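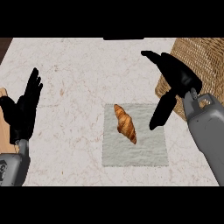

Según una lectora que nos escribió el domingo, desde que tiró los trapos de algodón y se pasó a las bayetas de microfibra no ha vuelto a comprar limpiador, y quiere saber por qué seguimos sin recomendarlas en este boletín. La pregunta es justa y llega en buen momento, porque en noviembre las tiendas se llenan de paquetes de bayetas con promesas cada vez más grandes.

Empecemos por lo que prometen. Dirkley vende un juego de 3 bayetas «para toda la casa» y asegura en el envoltorio que eliminan hasta el 100 % de la suciedad solo con agua. Fíjense en el «hasta». Una bayeta que quitara la mitad también cumpliría con esa frase, y una que no quitara nada, si nos ponemos estrictos, tampoco la incumpliría. En el reverso hay un asterisco que remite a un ensayo interno, sin decir sobre qué superficie se hizo, con qué suciedad ni cuántas pasadas hicieron falta. Les escribimos para pedirlo. Nos mandaron un folleto.

Verkik va por otro camino y habla de fibras «inteligentes». Preguntamos en la tienda qué quería decir y nos explicaron que son fibras muy finas, abiertas en la punta, que arrastran mejor la grasa. Eso es la microfibra de toda la vida, y en eso funciona bien: en cristales, en pantallas, en un grifo con marcas de dedos, deja mejor acabado que un paño corriente. Lo de la inteligencia lo dejamos para quien quiera pagarla.

Donde nos cuesta más creer es en el ahorro. El juego de Prallik anuncia 124 lavados «sin perder propiedades», una cifra tan exacta que dan ganas de conocer a quien estaba delante de la lavadora. En nuestra cocina las bayetas empezaron a resbalar sobre el agua, sin recogerla, bastante antes. Puede que la culpa fuera nuestra: las habíamos lavado con suavizante, que deja una película sobre las fibras, y la advertencia estaba impresa en una etiqueta de las que se cortan el primer día. Pero si un producto se estropea con la forma en que media España pone la lavadora, convendría decirlo en letra grande.

Tampoco el algodón es la maravilla que recuerdan algunas abuelas. Nuevo no absorbe gran cosa hasta que lleva unos cuantos lavados, suelta pelusa y tarda en secarse si se deja hecho una bola junto al fregadero. Un trapo húmedo huele mal sea de lo que sea. A cambio aguanta el agua muy caliente y, cuando ya no sirve para los platos, sirve para los zapatos. Las toallas viejas cortadas en cuadrados siguen siendo lo que más usamos en casa, y no llevan envoltorio ni asterisco.

Queda el asunto de las fibras que se van por el desagüe. Blackwood dice haberlo resuelto con un tejido «de bajo desprendimiento». ¿Bajo comparado con qué? No lo pone. Mientras no lo ponga, lo más prudente es lavar menos veces y con la máquina llena, no meter las bayetas en la secadora y no comprar 2 paquetes porque el segundo salga a mitad de precio.

A la lectora le contestamos, pues, que nos alegramos por lo del limpiador y que no hay motivo para tirar unas bayetas que le van bien. Lo que no haríamos es tirar los trapos que ya había en el cajón. Si alguien ha conseguido que una marca le enseñe un ensayo de verdad, con sus condiciones y sus resultados, que nos lo mande y lo publicamos en el próximo número, aunque nos quite la razón.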